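[Brermont Menders] Re: Marks on a pale tabletop - scrub, sand or leave?
September
Posted by the list member at Brusard Road

Hello all,

Oh, I do love a table question! I've been through 4 second-hand tables in as many flats, and every one of them came with somebody else's history on it. Quoting the original so people on the digest can follow:

> Picked up a light wood-grain table for the craft room at
> Tamihana Hall. Lovely size, rounded corners, but there are
> dark scuffs in the middle and I can't tell if they're dirt
> or damage. Half of me wants to get the sander out. It's
> wanted for the sewing morning in 3 weeks, so what would
> you try first? I'm told it's laminate, if that changes things.

It changes nearly everything, so please put the sander back in the cupboard! The grain on laminate is a printed layer with a thin clear coat over it, and once you've gone through that there's no bringing it back. I did exactly this to a bedside cabinet years ago and ended up with a white patch the size of a saucer.

What I'd do is start with warm water and a drop of washing-up liquid on a soft cloth. Lay the cloth over the marks for a few minutes, then wipe along the grain and dry it off. If some of the colour comes away on the cloth you're dealing with residue, and you can carry on happily. Next step up is bicarb mixed to a loose paste, rubbed in with a fingertip - gently, gently - and rinsed well. Try it near the edge first. A white vinyl eraser is also brilliant on rubber scuffs, the sort you get from chair feet when tables are stacked.

Mine is the same sort of thing, pale beige with fine wavy lines, and it has its marks bang in the middle too:

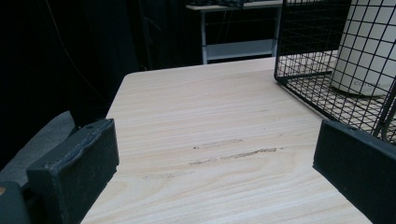 (Photo: list member, Brusard Road. Fine to reuse in the newsletter.)

The short greyish streak and the longer brown-grey one are the two that bother me, and there's a fainter smudge further to the left that I'd happily live with. I can't swear whether they're rubbed into the finish or sitting on top, so I'll be following my own advice this weekend and will report back!

The black wire mesh basket is my one firm recommendation for any craft table. You can see what's in it, threads and fluff shake straight out, and it weighs next to nothing. Do stick felt dots under the corners, though, as bare wire can scratch if it gets dragged about.

If the marks turn out to be wear, I'd leave them and put a cutting mat over the middle. Bomura had big ones last time I was in - worth a look before the sewing morning.

Happy scrubbing,
Brusard Road

Recent on this list
Re: Wobbly leg on a folding table (21 replies)
Felt dots or cork pads?
Wanted: cotton reels, any colour
Re: Getting candle wax out of a runner
Tamihana Hall craft room - what's still needed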